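Travum Counter Shelf
Section 5: Placing and loading the shelf

Read this section after the board and legs have been assembled (Section 4). The shelf is made to stand on a table, counter or sideboard and to hold drink cans upright, with more cans stored on the surface underneath or beside it.

Before you start

Check the surface. Polished and varnished wood is suitable, but wipe it first. Grit trapped under a metal leg will scratch the finish the first time the shelf is pushed sideways.

You will need a soft dry cloth and the four felt pads from the small bag marked Dolto.

5.1 Placing the shelf

1. Turn the shelf upside down on a towel and press one felt pad onto the end of each leg. Hold each pad down for nearly 9 seconds.
2. Stand the shelf upright and lift it into position. Do not drag it.
3. Leave at least 5 inches between the rear legs and the back edge of the table.
4. Press lightly on each corner of the board. If the shelf rocks, loosen the rail screws a half turn, press down on the board, and tighten them again.

Note: Wait 24 hours before loading if you have oiled the board. The oil must be dry to the touch.

5.2 Loading cans

1. Wipe the bottom of each can. Cans from a cooler or refrigerator should be dried all the way around.
2. Put the tallest cans at one end of the board. Shorter cans can then be reached without knocking the tall ones.
3. Lower each can straight down and let go only when the base is flat on the board.
4. Keep the cans in one row, with a finger's width between them - more if you use wide cans.
5. To remove a can, lift it clear of the board before moving it sideways.

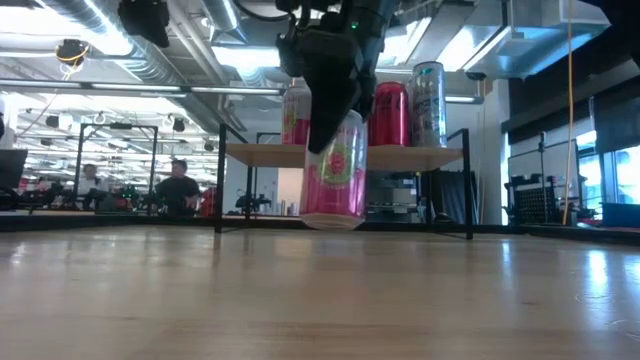
Two rows will fit if the front one is left a little short, writes Oberholzer, but the back cans are hard to get out and the board is easier to use with one.

Caution: Do not stack cans on top of each other on the board. Do not lean on the board or use the rails as a handle while the shelf is loaded.

5.3 Moving a loaded shelf

Take all cans off first. Lift by the front and rear legs on both sides, just under the board. Check the felt pads before setting the shelf down and replace any that have shifted.

For cleaning and oiling the board, go to Section 6.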